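Minutes of the small room meeting, 12th November
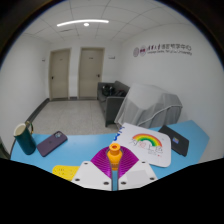

The blue desk, with the mug, the phone in its purple case and the rainbow board.

Remo D'Amico in the chair, me on minutes again. Apologies from the Martinelli pair, who were at the dentist.

1. Last minutes. Agreed, once I'd corrected my spelling of Callaleo (sorry!).

2. The desk. We spent far too long on this one. Remo would like the blue desk kept as a shared desk, so mugs and phones go home with their owners at the end of the day. I said I'd quite like one mug allowed to live there and was outvoted, five to one. The teal one with the tan handle is a lovely mug, mind you.

3. Rainbow board. Everybody wants to keep it – the rainbow is staying exactly as drawn, and so is the Chinese lettering underneath. Remo will ask Trodelier for a price on a wall rail, so it needn't lie on the desk. We can go up to £70.

4. Storage. Flirkuvwood have quoted £800 for a full wall of cupboards and we all went a bit quiet. I'm to ask them about a single low unit. The room is small and white and we'd like it to go on feeling light.

5. Kitty. £66 in the tin before biscuits.

6. Any other business. Could whoever has the spare key please bring it back? Remo has been locked out twice in November already.

Next meeting when Remo is back from his sister's. I'm bringing cake.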